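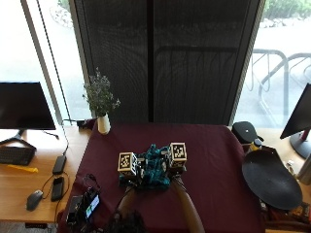
Cameron Pringle wanted to know, before we had even got our coats off, whether a robot could ever learn to fold his school jumper for him, because he was tired of doing it himself. It is a very good question, and it kept coming back all afternoon at the Sistora open day in March 2019, so we may as well begin with it.

Folding feels easy to you. You have been picking up clothes since you were tiny, and your fingers know what to do without being told. A robot starts with nothing at all! It has no idea what a sleeve is, or that cloth flops and slides and bunches up in a way that a brick never does.

So the people at Sistora teach by showing. Somebody puts on a pair of knitted gloves with sensors in them and gets to work with their hands. On the back of each glove is a white cube with a pattern of black squares (a bit like a chunky crossword), and a computer can look at those squares and work out where the hand is and which way it is turned. Every push and squeeze becomes a long list of numbers, and the robot learns from the list.

One go is nowhere near enough, of course. The project is called Bralari, and it has more than 4000 goes saved up so far. A single go takes about as long as tying both your shoes, if you are not in a hurry, and then the cloth is scrumpled up and off they start again. Shirts are a favourite, and so are thick woolly things, which behave quite differently when you try to make them lie flat.

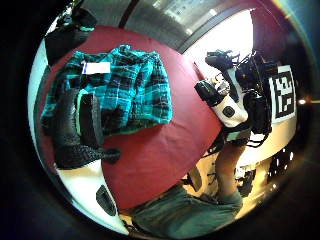
Does the robot get bored of practising?
Robots don't have feelings, so it can't get bored. The people helping it certainly can, though, and they swap over every 25 minutes and have a biscuit.

If you would like to try teaching by showing, fold a tea towel very slowly while a friend copies you without either of you speaking. Then swap over and let your friend choose a different way to fold it.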